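An afternoon at the Fument workshop open day

Fument is a shared workshop on the ground floor of an old print works, and once a year in September it opens its doors to anyone who wants a look. 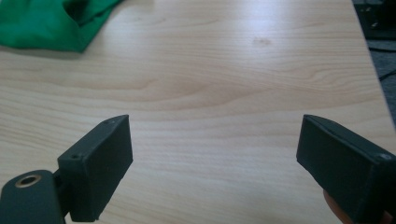 I went because a friend had mentioned the robotics bench, and because I have been putting off building a gripper of my own for most of a year. The doors opened at two and I stayed until they started stacking chairs.

You come in through the wood shop, which was switched off for visitors apart from one lathe. Past that is a corridor with lockers, then the metal room, then a kitchen, and the electronics and printing rooms are at the back. The robotics group has the larger of the two. They call themselves Nudden, a name that goes back to a misprinted sign, and they meet there twice a week.

Their main build at the moment is a hand-held gripper. You hold it and open and close the fingers yourself, with a camera looking down over them, and do an ordinary job such as folding a cloth. The recordings are then used to teach an arm to do the same job with the same pair of fingers. The arm was there too, but one of its joints had been taken out for repair, so I only saw it move on a laptop.

The fingers are 3D-printed in dark green. They are big blocky things with flat inner faces, much chunkier than I had expected from the drawings on the group's web page. I asked why they weren't slimmer. The first set was, and it bent when you squeezed anything firm, so they thickened the walls and accepted the extra weight. The surface comes off the printer slightly rough and they leave it like that.

The bracket at the base of the finger has a brass threaded insert in it, put in with a soldering iron. This was the most useful part of the visit for me. I have always screwed straight into the plastic and then wondered why the hole gives out after the third time. The group runs a short session on inserts using scrap prints and I had a go. My first went in crooked and the second was fine. The advice was to stop pushing just before the insert is flush, then press it level with something flat and cold while the plastic is still soft.

The cloth work is done on a pale wood-grain table with a strong pattern in it. There is some shine off the top, and the group said they had spent a couple of evenings moving lamps about before they were happy with the recordings. Bright cloths are easiest to pick out, in their experience. White napkins were a bad choice and have gone back to the kitchen.

So far they have 863 recordings they consider good enough to keep. Another 457 were thrown out, mostly from the early weeks when people moved too fast or the camera mount had worked loose. They want 1000 good ones before they start the next round of training. I was surprised by how much of the work is plain repetition. Visitors were allowed to try, and I found picking up a flat cloth by one corner much harder than picking up a crumpled one. The fingers are wide and you have to come in at a low angle or they just push the cloth along.

I asked about money. The printed parts cost very little, and the camera and the arm are where it goes. The arm came second-hand from a firm called Dimaculangan that was clearing out a training room. The design files for the gripper are shared under the name Fillesska, with a parts list and a set of assembly notes. I have read the notes since. They are good on the fingers and thin on the wiring, and the screw lengths in the list don't match the ones in the drawings, so check before you order.

A few practical points for anyone thinking of going next year. Entry was free. The talk on the robotics build lasted 30 minutes and was given twice, and the later one had more room. The printing room gets warm, so leave your coat in the lockers. There is a step down into the metal room that is easy to miss. Parking is poor and I would take the bus.

I left with two spare inserts and a failed test print of the finger to measure at home. I have started drawing my own version with a narrower tip, for picking up washers and small screws, and I hope to print the first pair before the clocks go back.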